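The Lamp from Trosville

When the old ferry office in Trosville was closed, everything inside was sold in one afternoon. Bastian Vogler came too late for the good things. The clock was gone, the map of the river was gone, and a woman was already carrying the last chair down the steps. What stayed was a lamp, and he paid for it without asking if it worked.

He carried it home on the bus, on his knees, with one hand on the shade. It was May and the windows were open. An old man across from him looked at the lamp for three stops and then said, "My wife would have liked this one." Bastian did not know what to answer. He said thank you, as if he had made it himself.

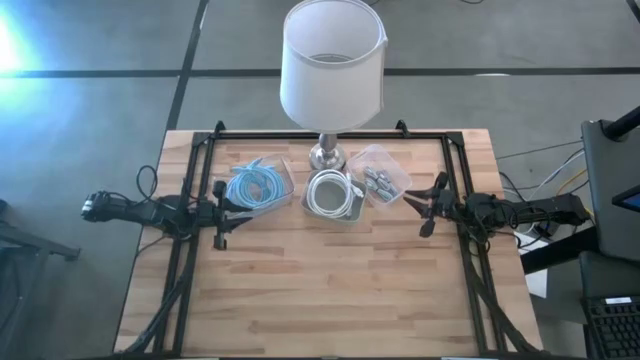
A lamp with a white shade and a silver base.

His father had worked in that office for most of his life. He sold tickets to Berarau, on the other side, and he wrote the number of passengers in a green book every evening. On a good summer day there were 900. Once, when the fair was in Berarau, there were 3,000, and the father came home so tired that he fell asleep with his shoes on. Bastian was six years old. He remembered that he untied the shoes and could not pull them off, and that he then sat on the floor beside them until his mother came.

He put the lamp in the kitchen and called Henrik Ruppert, who had been the pilot of the last ferry, the Albers.

"Did my father have a lamp on his desk?" he asked.

Henrik was quiet for some time. In the telephone there was a radio, and a dog that wanted something.

"There was a lamp," said Henrik. "I could see it from the water. In the fog I steered for it. This was not allowed, of course, we had the real lights for that. But your father knew I did it, and he left it on until I was tied up."

"Silver? With a white shade?"

"Bastian, I saw it from the water. It was a light."

They spoke then about Henrik's knee and about the bridge, which both of them disliked and both of them used. Henrik said that the Albers was lying in a yard at Nasix, without her engine, and that somebody wanted to make a restaurant of her. He said it in the voice in which other people speak of a cousin in prison.

After the call Bastian sat for a long time in front of the lamp and did not switch it on.
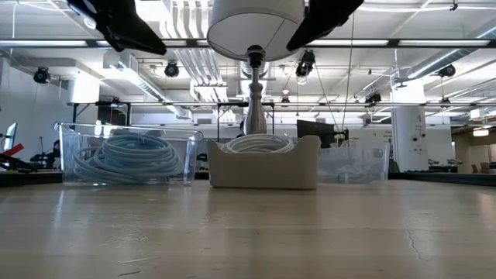 If it did not work, he would have to repair it, and then it would be partly his own lamp and less his father's. If it worked, he would see only his kitchen, a little brighter. He thought about this through his whole supper – bread, an egg, the end of the cheese – and he was angry with himself, because his father had never in his life thought about a lamp for so long.

At nine o'clock fog came up from the river. It came the way it always did, first over the gardens and then over the street, until the house across the road had no door anymore. Bastian stood up. He carried the lamp to the window and found the plug behind the bench, and he had to lie on his stomach to reach it.

The light was yellow and not very strong. He moved the plant to one side so that it could go out freely to the street.

Then he telephoned Henrik again.

"Are you dressed?" he asked.

"More or less. Why?"

"Come over. I have some cheese." He looked at the plate. "I have bread."

"I will not find your house in this soup," said Henrik, but Bastian could already hear him looking for his keys and telling the dog to move.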